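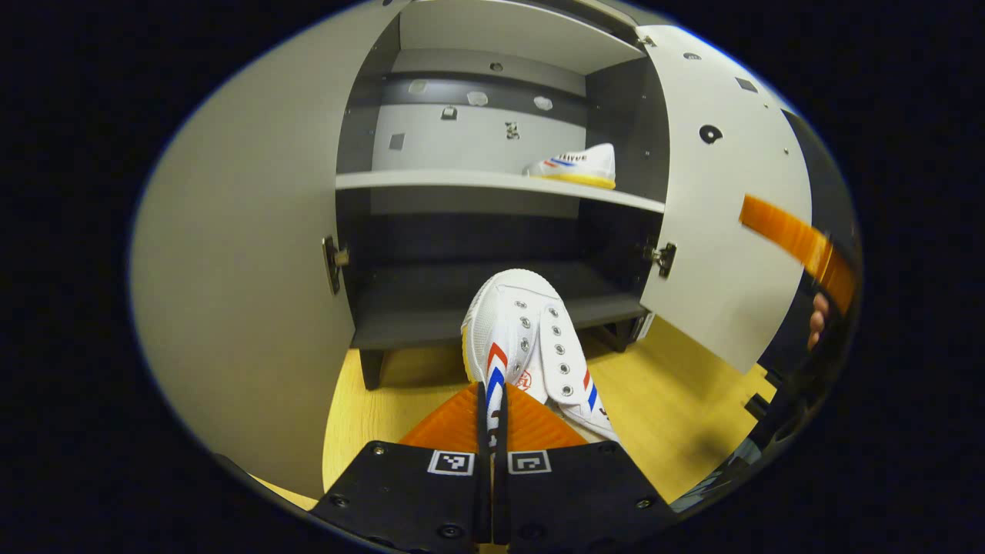

FOR IMMEDIATE RELEASE

Radetti Press Opens October Reading Period for Teen Poets, with a New Anthology on First Love and First Heartbreak

Radetti Press is delighted to announce that its doors are open once again to poets between the ages of 13 and 19, and that this year's anthology will be given over entirely to poems about love in its early, confusing, wonderful and sometimes miserable stages. The book will be called Pace, after the poem that closed last year's collection and that so many readers wrote to us about (we kept every letter, and a few of them are pinned up over the kettle).

Submissions will be read all through October. Each poet may send up to 2 poems, in any form, rhymed or unrhymed, finished or as near to finished as a poem ever gets. There is no fee to enter, and there never has been. Poems that have appeared on a personal blog or a school website are welcome, as long as the writer still holds the rights to them.

Last year's call brought in 3000 poems, a good many more than our small office was ready for, and we read them on trains, in waiting rooms and at kitchen tables well past midnight. From that great heap we chose 74 for the book. It was a hard and happy job, and we still find ourselves quoting lines from poems we had no room to print. If yours was one of those, please do send again. We remember more of you than you might think.

This year we are especially hoping to see poems about the parts of young love that don't often make it into songs: the friend who drifts off when somebody new comes along, the message typed out and deleted, the crush that fades over a single summer, the slow business of learning that you were allowed to say no. Funny poems are every bit as welcome as sad ones, and we never get enough of them!

Pace will be published in paperback under our Inel imprint, which has been home to our younger writers since its first little stapled chapbook. Every poet chosen will receive two copies of the book and a small payment, along with notes from an editor before the poem goes to print. No changes will be made without the writer's say-so.

To go along with the reading period, Radetti Press will host 7 free online workshops under the name Asis. They cover line breaks, titles, revising a poem you're sick of looking at, and reading aloud without rushing. Each one lasts an hour and starts at 4 p.m. on a Sunday. Beginners are very welcome, cameras can stay off, and there is no need to share anything you'd sooner keep to yourself.

Poems may be sent through the submissions page on the Radetti Press website. Poets under 18 will need a parent or guardian to sign the short permission form found there. Teachers and librarians who would like printed flyers, or a classroom set of last year's anthology to borrow, can ask for them through the same page.

About Radetti Press

Radetti Press is an independent publisher of poetry and short prose by new and young writers.

Media contact: Press Office, Radetti Press. Review copies of Pace are available on request.

###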